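Section 5. Good practice for small, tangled and delicate items

This section applies to hand-held gripper tools used in pairs at a table. Drelta users should also read the Stasbridge site rules, which are shorter and considerably crosser.

5.1 Before you start

1. Lay a cloth over the table. Pattern is allowed. Holes and loose threads are not: the jaws will find them.
2. Put out the pile as it comes. Do not untangle it first, however much your upbringing tells you to.
3. Agree which hand moves first. "Both" has been tried.

5.2 Picking from a pile

4. Close the jaws on one strand only, then pause before lifting. Beaded bracelets are sociable and like to bring friends.
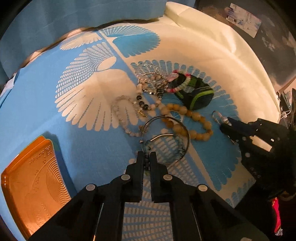 5. Lift slowly, straight up, and stop at once if the rest of the pile follows. Lower, open, try again.
6. After 10 failed attempts on one item, leave it and pick another. Persistence is a virtue elsewhere in this manual.

Note: A bangle held by its beads will swing. Wait for it to settle before you move it sideways.

CAUTION: Do not squeeze harder to cure a slip. Elastic snaps, and beads travel further than you would believe — we once gave up the search at 223.

5.3 Two tools at one table

7. Keep the jaws apart unless you are passing an item between them.
8. When passing, the giving hand lets go last. The Matsuda checklist puts this at item 14, well after most people have dropped something.

Note: Step 6 replaces the "use your judgement" wording in the Clano edition of last October. We have seen the judgement.

Revised July 2020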